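Unit 5 — Stacking on Soft Supports
Course handout, Housekeeping and Storage Practice

A stack is only as steady as the surface under it. On a hard tabletop the rim of an inverted cup is supported all the way round. On a padded surface, such as a seat cushion, the rim may settle more on one side, and the lean increases with each cup added.

**Procedure**

1. Lay the cushion flat on the table and smooth the cover.
2. Set the first cup mouth-down, away from the rounded edges.
3. Lower the second cup straight over the first. Do not press.
4. Release slowly and wait before judging the result.

Students will record 17 trials on the cushion and 5 on the bare table. Enter any lean in the worksheet — even a slight one.
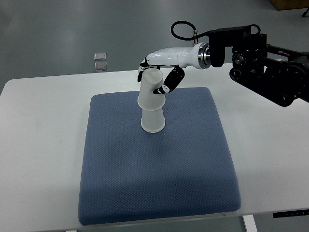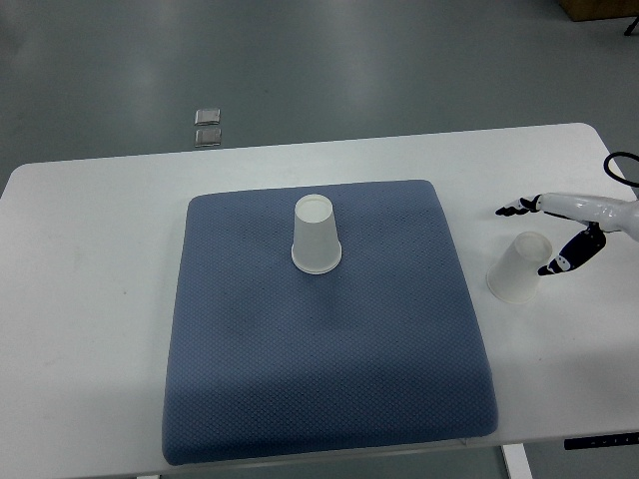 *Aitana Garrido*

Both arrangements use white cups turned mouth-down and a square blue-gray cushion on a white table. Compare the two before completing question 4 of the worksheet. Completed worksheets are due 18/05/2026.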